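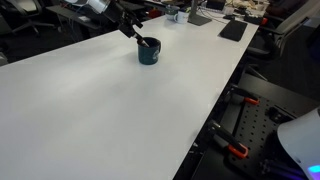 Bedoya wrap party, quick notes. Filming finished last night, 14 days over, and Areeba Sial was the only one of the leads who stayed till the cake. She wouldn't say a word on the Votmont rumors. Her publicist did: "no contract, no talks." Ok then.

Soundtrack next. Two songs are done, a third is stuck becuase the singer has a cold. Premiere still set for the Porel, 298 seats, so dont expect spares. Fan club gets first pick, email us by the end of June.

More on the Vorkon lawsuit next issue, still waiting on a call back from thier side.

Last updated: 12 June 2025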